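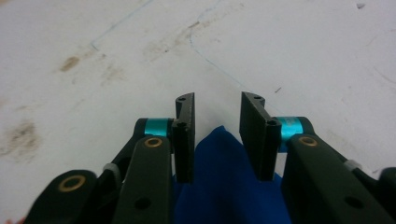

Why not just iron it before you measure, came the question from the cutting room, and then we'd stop arguing over a few millimeters. Fair enough, and I've been chewing on it since lunch.

June, 4:40 pm, Cuno notebook, cloths

My answer for now is that ironing hides the thing I'm after. The Cuno cloths are going to get balled up, stuffed in an apron pocket, pulled out again and used. If I press one flat with steam first I'm measuring a cloth that no customer at Favadik will ever own. But I do see the point about the measuring, so from tomorrow I'll write down two numbers, one smoothed by hand and one pressed, and the cutting room can pick whichever they like!

Royal blue today. I like the color a lot more than I thought I would from the swatch card (the swatch looked like a school gym bag). It's a friendly thing to have on the table, and against that white top you can find it from across the room, even scrunched up into nothing. The sand-colored lot from last month kept disappearing on me.

Crumple notes. The blue bunches into thick rolls and holds them for a bit, where the sand went into lots of little sharp creases right away. I smoothed one out with the flat of my hand after each go, and the big folds came out fine. What stays is a sort of ghost line near the hem, always the hem, I think because the thread is tighter than the weave. I'd like to try a longer stitch. The machine is on a short one left over from the bag job and I forgot to change it, so blame me for the first batch.

Sizes. Supposed to be 50 cm square after hemming. We cut at 52 to leave room for the fold. One I hemmed this morning came out a hair under on one side and dead on for the other, so either my cut wandered or the cloth pulled under the foot. I'm betting on my cut. The blue lines on the table top are getting hard to trust, some of them are so thin now that I have to tilt my head to find them, and there are old ones in there from jobs I can't even remember. Tomorrow: scrub the lot off and redraw only the square we need. Pencil won't do, I tried that in the spring and it came off on everything.

While I'm on the table: those brownish smudges. I went at one with dish soap and a scrub pad and got nowhere. Tried a bit of rubbing alcohol in the corner and it maybe faded, or maybe I wanted it to. Before any pale cloth goes on there again I want to know if they transfer, so the plan is a damp scrap of the sand stuff, weighted down overnight, look at it in the morning. If it comes up clean I'll quit fussing. A new top would be lovely but the quote from Stundton was 95 for the cut piece and delivery was extra, and honest scuffs don't bother me one bit.

Washing. 23 cloths left from the Simões roll, not counting the offcuts. I want to keep a few of them unwashed so we can compare later (please don't tidy these into the rag bin, they're in the drawer under the iron, yes, I know how they look). The rest can go through warm. With a blue this strong I'd put a white scrap in with them the first time and see what color it is afterward.

One more thing on folding. We've been going in thirds and then in half for the packing, and it makes a nice fat little bundle, but the edge with the care label always ends up inside. Half, half, half gets the label on the outside and stacks better too. I did a small pile each way and left both on the shelf by the door. Have a feel of them on your way past and put a pencil tick on the card beside the one you prefer.

Still to do: longer stitch, redraw the square, smudge test with the sand scrap, buy more chalk. Iron needs descaling, it spat on me twice.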